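Skisier laptop: wireless driver disappears after every restart

Uva_north
Jul 23, 2018
Hello to all. I have a Skisier notebook with a Misix wireless card inside. Since I reinstalled the system, the card works only until I restart. After the restart it has a yellow mark in Device Manager and I must install the driver again. I did it 10 times already and the result is always the same. The installer says it is complete and gives no error.

What I tried: the driver from the Skisier support page, the older one from the disc which came in the box, and removing the device with the box "delete the driver software" ticked. The disc version is at least faster to install.

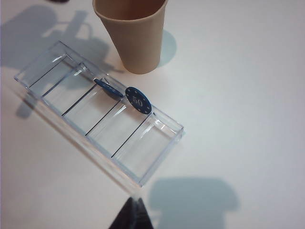

I also looked in the system log. Each time I start the machine there is one line which says the driver was replaced by a generic one. I do not know what program makes this replacement. Fast start is switched on, if this is important.

pinepath
Switch off automatic driver updates first. Then install the Skisier version again, restart 2 times and look if the mark comes back. I had the same on an older model and it was the update service which put its own driver on top.

Uva_north
Thank you, I switched it off. After the first restart all was good, after the second one the yellow mark was there again. So it helps a little, or maybe it was luck.

cabrera_k
I don't agree with pinepath. Automatic updates are there for a reason, and if you leave them off you will forget and sit with an old graphics driver in December. Switch off fast start instead. With fast start the system does not really shut down, it keeps a saved copy of the old state and loads it again. 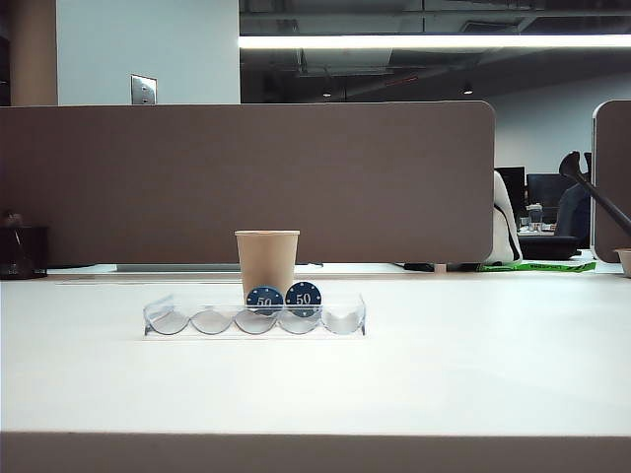 Clear tray and paper cup on the desk

To find it: Control Panel, Power Options, "Choose what the power buttons do", then the grey link for settings which are not available now. Remove the tick and save.

pinepath
Fast start matters for a shutdown, but he wrote restart. A restart loads everything new, so your saved copy is not used. I still think it is the generic driver. Uva_north, open the folder where the installer unpacks its files and look at the date of the .inf file. If it is older than the generic one, Windows will prefer the generic one.

Uva_north
You are right, the Skisier file is older. I did not know that the date plays a role — I thought the maker's driver always wins. Is there a way to force it?

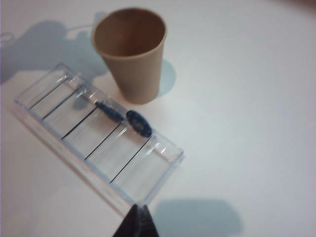 oldmodem replies that he would not force anything before trying the package from Misix, as the laptop makers often stop updating their own copy after the first year. It has the same driver with a newer date, he writes, and only the small Skisier control panel is missing from it.

cabrera_k
The control panel is needed for the wireless key on the keyboard. Without it the key does nothing on my machine.

oldmodem
On mine the key works without it. It may depend on the BIOS version.

Uva_north
I installed the Misix package and restarted three times. No yellow mark. The wireless key does not work, so cabrera_k was correct for my model, but I can live with the switch on the screen. Fast start I left on. If the mark comes back I will write again in this thread.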